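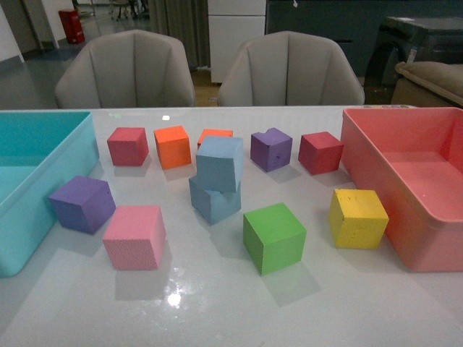
Foam cubes, two bins, one glossy table. Start with something this plain.

Workshop > Robots and Automation > Teaching by Hand

Tips for Showing a Robot How to Tidy Up

Last updated: 2018-06-20

I have now put away the same set of foam cubes more often than any parent of a toddler, and I did it on purpose. If you're about to teach an arm to sort blocks, by steering it from a remote or by dragging it around by the wrist, these tips may save you an evening or two.

Pick forgiving objects. Foam can be squeezed too hard and dropped from a silly height, and it doesn't roll under the fridge. Dents and torn corners are fine. Keep the ugly cubes in the set, or your robot will grow up thinking the world is factory fresh.

Decide what "done" means before you touch the controls. Do the cubes go in either bin, or does each color have a home? I changed my mind partway through a batch in April and ended up with 400 demonstrations that disagreed with each other. The robot learned to hover.

Go slow, but don't stop to think. Every pause you make gets learned as part of the job. My first Pedari arm used to hang over the table for a while before each grab, like a man choosing a doughnut, and it got that from me.

Leave something stacked. A flat, polite layout teaches a flat, polite robot. Take the top cube first and lift straight up before you move sideways.
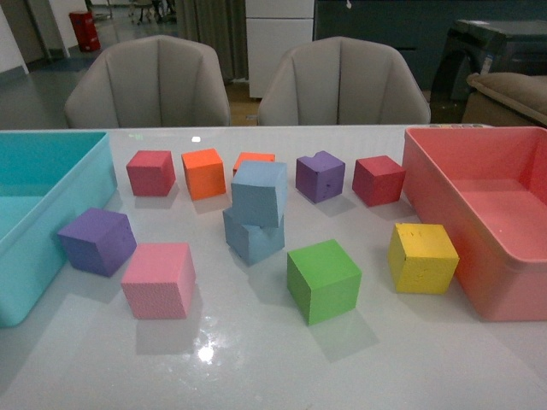

A light blue cube on a light blue cube, with an orange one tucked in behind.

Watch out for hiding spots. If you can see a cube from your chair and the robot's camera can't, you're cheating, and the robot can't cheat along with you. Drive from the camera view as much as you can stand.

Mind the shine. A glossy white top throws glare and faint copies of whatever is on it. A matte cloth helps if your camera gets fooled. I left mine bare and recorded more runs, so take that as you like.

Keep your fumbles, within reason. A missed grab followed by a good one is worth saving. A missed grab followed by swearing and a cube on the floor can go.

Label as you go -- which remote, which layout, which bin. I use the Nastum logger, but a notebook works and has never asked me to update it.

Quit while your hands are good. The Brirkico sticks will take up to 2,000 runs before they get loose. My thumbs won't. Two short sessions beat one long one, and the last runs of a long one are mostly a record of me wanting dinner.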